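공동작업실 소식

스톨리크 공동작업실, 양팔 로봇 제작반 중간 보고

스톨리크 공동작업실 운영위원회는 지난 분기에 승인한 양팔 로봇 제작 과제의 진행 상황을 회원 여러분께 다음과 같이 보고드립니다. 본 과제는 회원이 직접 설계하고 조립한 로봇 팔 두 대로 골판지 상자를 여닫고 물품을 담는 작업을 수행하게 하는 것을 목표로 하며, 제작반장은 딜레크 카라자 회원이 맡고 있습니다. 기구 설계는 브세볼로트 유르첸코 회원, 제어 소프트웨어는 쇼나 하라위라 회원이 담당합니다.

과제의 출발점은 작업실의 부품 나눔 업무였습니다. 본 작업실은 니남베르크 지부와 스톨루브홀름 지부에 소량의 나사, 베어링, 전선류를 정기적으로 발송하고 있으며, 포장은 그동안 전적으로 회원의 수작업에 의존해 왔습니다. 제작반은 이 가운데 상자를 펼치고 덮개를 닫는 공정을 첫 대상으로 정하였습니다. 상자 규격이 일정하고, 실패하더라도 기물이 파손될 우려가 적다는 점이 고려되었습니다.

기구부는 3월에 1차 조립을 마쳤습니다. 초기 시제품은 손목 관절의 유격이 커서 손가락 끝의 위치가 반복할 때마다 달라지는 문제가 있었고, 이에 따라 감속기 고정부를 세 차례 다시 가공하였습니다. 현재 사용 중인 고정부는 유르첸코 회원이 작업실 선반으로 깎은 것으로, 도면은 자료실의 제작반 서가에 비치되어 있습니다. 손가락은 출력물을 사용하고 있으며, 마모된 손가락은 회원이 직접 교체할 수 있도록 나사 두 개로 고정하는 구조를 채택하였습니다.

손목 카메라는 4월에 추가되었습니다. 당초에는 작업대 쪽에 고정한 카메라 한 대만을 사용할 계획이었으나, 상자의 앞면이 카메라를 향할 경우 안쪽 바닥과 모서리를 확인하기 어렵다는 하라위라 회원의 의견이 있어 변경되었습니다. 고정 카메라로는 덮개의 전체적인 자세를 파악하고, 손목 카메라로는 상자 내부와 손가락의 상대 위치를 파악하는 방식입니다.

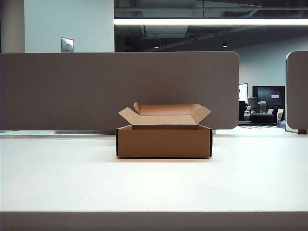
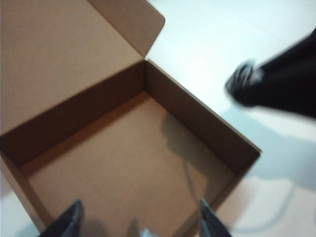

흰색 작업대 위에 열어 둔 골판지 상자

두 카메라의 영상을 함께 사용하면서 새로운 과제도 확인되었습니다. 첫째는 그림자입니다. 팔이 상자 위로 접근하면 상자 바닥과 안쪽 벽에 그림자가 생기는데, 초기 프로그램은 이를 상자 안의 물체로 잘못 인식하는 경우가 잦았습니다. 하라위라 회원은 조명의 위치를 바꾸는 방안과 프로그램을 보완하는 방안을 비교한 뒤 후자를 선택하였습니다. 작업실의 천장 조명은 다른 회원도 함께 사용하는 설비이므로 제작반의 필요만으로 변경하기 어렵다는 판단입니다.

둘째는 덮개의 탄성입니다. 골판지 덮개는 접은 뒤에도 일정 부분 되돌아오며, 그 정도는 상자를 몇 번 접었는지, 어떤 환경에 보관하였는지에 따라 차이가 있습니다. 제작반은 같은 상자를 반복하여 사용하던 종전의 시험 방식을 바꾸어, 새 상자와 이미 여러 번 접은 상자를 섞어 시험하고 있습니다. 지금까지 누적된 시험 동작은 2,000회를 넘으며, 동작별 기록은 작업실 내부 서버에 보관되어 있습니다. 기록 열람을 희망하는 회원은 카라자 반장에게 신청하여 주시기 바랍니다.

셋째는 두 팔의 간섭입니다. 한쪽 팔이 상자 위에 머무는 동안 다른 팔이 옆에서 접근하면 이동 경로가 겹칠 수 있습니다. 제작반은 두 팔이 동시에 상자 위 공간에 진입하지 않도록 제한을 두고 있으며, 이로 인해 작업 속도가 다소 느린 것이 사실입니다. 제한을 완화하는 문제는 비상 정지 회로의 점검을 마친 후에 검토하기로 하였습니다.

안전 관리와 관련하여 마리벨 오스피나 안전담당은 6월 점검에서 세 가지 사항을 권고하였습니다. 작업대 앞 바닥에 접근 금지선을 표시할 것, 전원 투입 시 반드시 2인 이상이 입회할 것, 케이블이 팔의 회전 범위 안으로 늘어지지 않도록 고정할 것입니다. 제작반은 앞의 두 사항을 이미 시행하고 있으며, 케이블 고정구는 현재 시안을 출력하여 시험 중입니다. 제작반 소속이 아닌 회원은 전원이 켜져 있는 동안 작업대에 손을 올리지 않도록 협조하여 주시기 바랍니다.

예산은 승인된 범위 안에서 집행되고 있습니다. 구동기와 제어 기판은 에반헬리스타 상사를 통하여 공동 구매하였고, 골판지 상자는 지부 발송용 재고에서 충당하였습니다. 예비 구동기의 추가 구매 여부는 다음 운영회의에서 심의할 예정입니다.

향후 일정은 다음과 같습니다. 7월에는 덮개 닫기 동작의 반복 시험을 계속하고, 이어서 작은 부품 봉투를 상자에 담는 동작을 시험합니다. 제작반은 신규 참여 회원 다섯 명을 모집합니다. 로봇 제작 경험은 요구하지 않으나, 작업실 기본 안전교육을 이수하여야 합니다. 상자를 준비하고 시험 결과를 기록하는 업무부터 시작하며, 이후 희망에 따라 기구 또는 소프트웨어 분야에 배정됩니다.

참여 신청서는 작업실 입구의 안내대에서 받으실 수 있고, 작성한 신청서는 회원담당 테오도로 살루도에게 제출하시면 됩니다. 제작반의 정기 모임은 저녁 7시에 시작하며, 모임 날짜는 게시판에 별도로 공지합니다. 참관을 원하는 회원은 모임 시작 전까지 도착하여 안내대에 성명을 기재하여 주십시오.

스톨리크 공동작업실 운영위원회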